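Oscombe Residences
Thread: linens, folding and surfaces in furnished rooms. The September notice on room care has drawn a number of questions from residents at the Statia and Trutatau buildings, and the Housing Office is answering them in one place. (1/14)

Oscombe Residences
The notice was delivered to 2,558 residents. Replies to it were read by Aslı Toprak and Cherry Mae Castillo of the Housing Office. Most concerned laundry, and a large share of those asked where clothes are supposed to be folded in a room with no table. (2/14)

Oscombe Residences
The bed is an acceptable place to fold. The office has no objection to it and never has. The earlier wording, "beds are to be kept clear at all times," was meant for inspection hours only and has been withdrawn. (3/14)
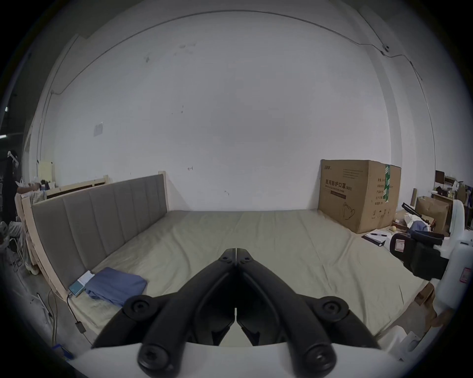
Oscombe Residences
Upholstered headboards, such as the gray paneled type set in a pale wood frame, should be kept away from damp laundry. The padding takes a long time to dry and the fabric marks easily. Please leave towels on the rack in the bathroom, including overnight. (4/14)

Oscombe Residences
Fitted sheets in the grayish-green color may be exchanged at the linen counter at either building. Bring the used sheet with you. Wrinkles are not grounds for an exchange, and residents will not be marked down for them at inspection. (5/14)

Oscombe Residences
Charging cables that hang over the side of a bed are caught by feet and vacuum cleaners more often than residents may expect. Before starting on the laundry, please move phones and power banks to the nightstand or windowsill, with the cable. (6/14)

Oscombe Residences
Cardboard boxes are a separate matter. A box of supplies may stand on the bed while the room is being sorted. It should be in the closet or on the shelf by the time the room is inspected. Boxes left in hallways will be removed, as before. (7/14)

Oscombe Residences
Several residents asked for the folding method taught at the linen counter. It is the one Ximena Bravo uses for staff shirts, and it works on any flat surface wide enough for the garment. It is given in the next posts. (8/14)

Oscombe Residences
Lay the T-shirt out and pull the hem straight first. A crooked hem cannot be corrected later. Smooth from the middle toward the edges with a flat hand. On a soft mattress, hold the far end as you pull, or the sheet will travel with the shirt. (9/14)

Oscombe Residences
Fold one side in toward the center, then turn the sleeve back so that it lies inside the long edge. Repeat on the other side. The sleeve is where most folds go wrong: a corner left standing up will crease in the drawer and show when the shirt is worn. 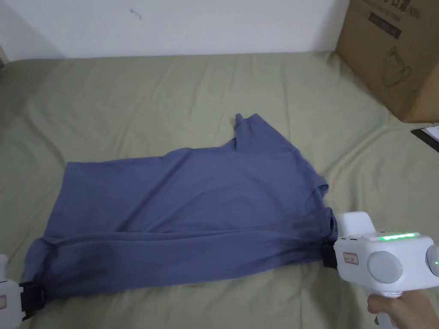
If the shoulder bunches, open that side and lay it again before going further. Pressing the layers flat will only fix the crease in place. When the long shape is even, bring the hem up toward the collar in two folds. (10/14)

Oscombe Residences
The finished shirt should be narrow enough to stand on its edge in the upper drawer. Sweaters and heavy items go in the lower drawer and are better folded once – the runners are not built for an overfilled drawer, and repairs to them are charged to the room. (11/14)

Oscombe Residences
Laundry room hours at Statia are unchanged. At Trutatau, 4 dryers are out of service pending parts from Değirmenci. The remaining machines are in use most evenings, and residents with free mornings are asked to use them then. Please do not remove another resident's wash from a machine. Call the front desk instead. (12/14)

Oscombe Residences
Questions about replacement drawers, headboards or bed frames should be sent to Kaan Tekin in Furnishings. Please give the building and room number in the first line. Requests that arrive without a room number are returned unanswered. Rooms in the 506 corridor at Statia are already on the list for new drawer runners and do not need to write in. (13/14)

Oscombe Residences
A printed copy of the folding steps is available at both front desks, in English and Turkish. A first run of 1,000 has been delivered. Corrections to the Turkish text may be left with Duygu Yazıcı at the Statia desk until 6 p.m. (14/14)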